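The bin question comes up more than anything else I get asked, so I've finally given the little tabletop bin its own page. I'm Siu-fong, I run the shop and write all the pages myself, and this is the one thing on the site I'd buy again tomorrow if mine rolled off the balcony.

# The Mistby tabletop bin, cream

**In stock. $59 for a set of 2, sold in pairs only (more on that further down).**

I came to small bins through apples. I eat one at my desk most afternoons, and for years the core went onto a saucer, or a napkin, or the lid of my coffee cup, and stayed there until I got up for something else. By then it had gone brown and stuck itself down. My kitchen is at the other end of the apartment and I am not a person who walks to the kitchen for one apple core. I wish I were!

So I tried a bowl. A bowl of tea bags and peel looks exactly like what it is. Then I tried a paper bag with the top rolled down, and the bottom went soft and gave out all over a stack of invoices. After that I bought a cheap swing-top bin, the kind with a flap you push, and I hated touching the flap so much that I started leaving things on top of it.

The Mistby has a hinged lid that opens up and back, and it's the first one I've kept. It sits on the table, I lift the lid, in goes the core, lid down. I've been using mine since August and I still like the look of it, and I'm fussy about things that live at eye level.

## What you get

- Two cream bins with hinged lids
- A starter roll of black liner bags
- A folded card with the care notes (they're all on this page too, so don't worry if it goes straight in the recycling)

No batteries, no sensor, no pedal. I've had customers ask if there's a version that opens when you wave at it. There isn't, and I had one of those in my bathroom once and it opened every time I reached for a towel.

## The looks

The shape is a plain upright cylinder, cream all over, with a slight gloss to it. It isn't a stark white, and I think that's why it gets along with wood so well. Lai-ching Poon, who packs the orders with me, put hers on a gray stone counter and says it looks warmer there than it does in the shop. On a brown table it looks right at home.

There's a small dark label low on the front. Some people turn it to face the wall. I leave mine facing out because then I know which way the lid opens without thinking about it.

The part I didn't expect to care about is the underside of the lid, which has little indented shapes set in a circular pattern. You only see it when the bin's open. It makes no difference to how anything works and I'd miss it if they took it away - it's a nice thing to look at while you scrape a plate.

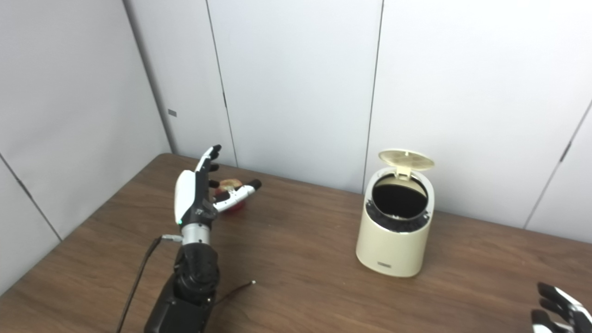
## Liners, and how I fit them

Any small bag will do, and I say that as someone who sells the rolls. I like black because I don't want to see old tea leaves through the plastic. If you'd rather use up produce bags from the grocery store, go ahead, they just need enough length to fold over the inner rim.

My way of doing it:

1. Open the lid all the way so it stays back by itself.
2. Shake the bag open before it goes anywhere near the bin. Trying to open it once it's inside is maddening.
3. Push it down with your fist until it touches the bottom.
4. Fold the top edge over the inner rim and press it flat with your thumb, going around once.
5. Close the lid. If it doesn't sit down properly, you've got a fat crease somewhere, usually near the hinge.

Don't aim for neat. Mine is always a bit crumpled around the rim and the lid still closes over it.

The liner rolls are from Duseo and I sell them in a box of 264 bags. Yes, that's a lot of bags. I change mine every evening if there's been fruit in it, and every few days if it's only been wrappers and pencil shavings, and a box lasts me most of a year. The big box is $14 and it ships free if it goes in with the bins.

## Where people put them

I asked on the last newsletter and got way more replies than I'd planned for. These were my favorites:

- Next to the cutting board, for peel and onion skins while cooking
- On a sewing table for thread ends (this had never crossed my mind and I've now stolen the idea)
- By the coffee machine, for grounds and filters
- On the bathroom counter for cotton pads
- On a workbench, for bits of cable tie and stripped wire
- In the middle of the dinner table on crab night

That last one came from a family of six and they own two pairs. I want to be invited.

It's also good in a guest room. People staying with you never know where to put a tissue or a tag, and they feel awkward opening cupboards to look.

## What it isn't so good at

It's a small bin! If you cook for a crowd you'll fill it before the potatoes are done, and you'll want a proper one on the floor as well. Pizza boxes, milk cartons, big takeout containers - forget it.

It also isn't airtight. The lid keeps things out of sight and it helps with smells, but if you put fish skin in there on Monday and go away for the week, you'll know about it when you get home. Take the fish skin out.

And because it's light, a determined cat can tip it over. Mine has. I put a flat stone under the liner for a while and that settled the matter between us, although you do have to remember the stone when you change the bag. I have thrown that stone down the trash chute once already and gone looking for a replacement in the park.

Please don't use it for hot ashes or candle stubs that are still soft. I don't sell it for that.

## Cleaning

Take the liner out and wipe the inside with a damp cloth and a drop of dish soap. The outside is smooth, so coffee splashes come off easily if you catch them the same day. Beet juice I can't promise you anything about. I left some overnight and had to go back to it twice.

For the underside of the lid I use an old soft toothbrush, since crumbs and flour can settle in the indents. A quick scrub every couple of weeks is plenty. Dry it before you close it.

No scouring pads and no bleach. Keep it out of the dishwasher too - Lai-ching tried it so that you don't have to, and the hinge was stiff ever after.

## Why only in pairs?

They reach me packed two to a box, and when I used to split the boxes I'd end up posting single bins in packaging made for something else. Too many arrived with a dent or a scuff. Now I send the box as it comes and the damage has nearly stopped. I know not everyone wants two. Plenty of customers go halves with a neighbor, and it makes a pretty decent housewarming present with a roll of liners tucked in and a couple of apples on top.

## What else I tried

Before settling on this one I lived with four others. The Kleinschmidt was beautifully made and so heavy that I needed both hands to move it, so I stopped moving it, so I stopped wiping under it. The Sturnisine had a loose lift-off lid, and I was forever putting that lid down on something clean. The other two I've forgotten the names of and I don't think you're missing much.

If you already have a lift-off one and you're happy, keep it! I only get on better with a hinge because I usually have something drippy in my other hand.

## Shipping and returns

Orders placed before noon go out the same day, Monday to Friday. I wrap each pair in paper with no plastic filler, and the outer box is plain, so if it's a present it won't give itself away on the doorstep.

If you don't like them, send both back within a month, clean and in their box, and I'll refund you. If one shows up damaged, email me a photo and I'll post you a new pair. You can keep the scuffed one for the garage.

Restock note, 2022-03-24: cream is back. I've been asked about a dark green and I'd love one as well, so if you want it too, write and tell me and I'll pass the emails along to Mistby in one big pile.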